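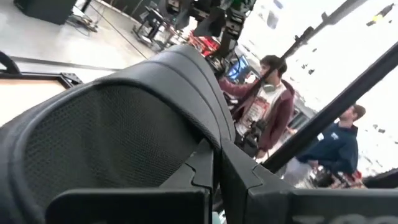
Indoor shoes at work. Speaker notes, Rosalía Esteban, Orkik staff day, 26 February 2010.

Start with clothes before getting to shoes. Most of us have settled what we wear indoors without a meeting about it. A hooded jacket left open over a printed T-shirt, headphones around the neck, a screen on behind you, and you're dressed for the day. Feet are where the disagreement starts. Some people keep their street shoes on, some go around in socks, and some leave a pair of old sneakers under the desk until the laces rot. I want to talk about slides, and about keeping them in a place where more than one person has to find them.

Ask for hands: who changes shoes when they get home? Who changes when they get to work? Wait for the second one, people are slow to put their hands up.

Why we looked at it

The floor in the long room was redone in June. By the fall the strip from the door to the first desks had gone gray. Rosemarie Steinbach got a price for cleaning it again and passed it to me with a question mark on it. I asked everyone in the building to fill in one page. 29 people sent it back. Main points:

- Wet shoes were the top complaint.
- Second was cold feet after people took the wet shoes off.
- Third was other people's shoes in the walkway.

Don't read out the comments. Leonardo will want me to read out his.

What we bought

We tried two kinds first. Closed felt slippers from Llorente, which were warm and which people liked, and plain slide sandals from Zidby. The felt ones lost for a simple reason. You can't wipe felt. Slides you can rinse under a tap and stand on end to drain. They also go on without hands, so if you come in carrying a box you can step out of one pair and into the other.

The budget was 200 dollars for the first order. Mention that it did not stretch to everyone and that the rest came out of the supplies line later. If somebody asks for the unit price, tell them to see me afterward. I don't have it with me.

Color

Spend a little time on this slide. The first order came all in one color because it was cheaper, and it was a mistake. By the second week people were wearing two lefts, or a small and a large. Aitana Cifuentes wrote sizes inside with a marker and it wore off under the heel.

Now color goes by size. Pink is the small size, dark green is the large. It has no other meaning and anyone can wear either. If you find a pink one and a green one together, you don't have a pair, you have two halves of two pairs. Look for the others before you put them back on the shelf.
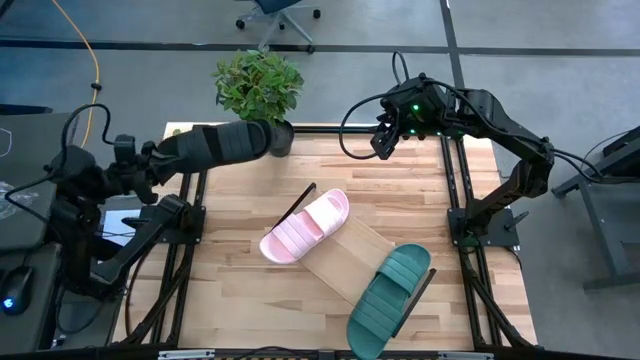
Small (pink) and large (dark green). Same ribbed bands on both.

Leave the picture up while I go through the next part.

Things to point to:

The upper. The bands run across the foot. When you're buying, put the slide on and walk backward a few steps. If it comes off, the upper is too loose for you and you'll be gripping with your toes all day.

The shade. Put two colors side by side in the light you have in your own hallway before you order. Dark green against pink is easy. The navy and the black in the same catalog were no good to us, I couldn't tell them apart in the morning.

The direction. When we put them down we lay them the same way, toes to one side and heels to the other. It takes less room and you can see a missing one.

Where they live

By the door, on a low shelf. We had a basket first. Everything went into the basket and then somebody had to tip it out to find a match. Ainhoa Cordero suggested a shelf with one row for each size and it has been that way ever since.

The shelf came from Cellano. It holds 13 pairs if they go in side by side. More than that and the extra ones end up on top, then on the floor, and we're back to the walkway problem. When it's full, it's full. Visitors get the two spare pairs on the hook.

Street shoes go on the rubber tray underneath. Toes to the wall. Boots at the end nearest the door so they drip in one place.

Cleaning

Friday afternoon, whoever is on kitchen. Warm water and dish soap, old nailbrush for the ribs because that's where the dust sits. Rinse, stand them up against the splashback, back on the shelf Monday. Don't put them on the radiator. We did that once and the soles curled.

Replace a slide when the sole is smooth under the ball of the foot. Turn it over and look. People don't notice from wearing them.

Where not to wear them

Say this clearly and slowly. No slides on the outside stairs, on a ladder, or when moving anything heavy. Open toes and no heel. Street shoes or proper safety shoes for that, and the safety shoes stay in the locker, off this shelf.

How it's going

The floor has been washed on the normal schedule since we started and Rosemarie has sent back no more question marks. Four people still wear their own shoes for medical reasons or because they prefer it. They wipe their feet. I'm fine with that.

Still open: winter socks in slides. Thick ones don't fit under the bands in the small size. Zidby has a wider model and I've asked for a sample pair.

Questions. If there aren't any, ask Ainhoa about the shelf measurements, she has the drawing with her.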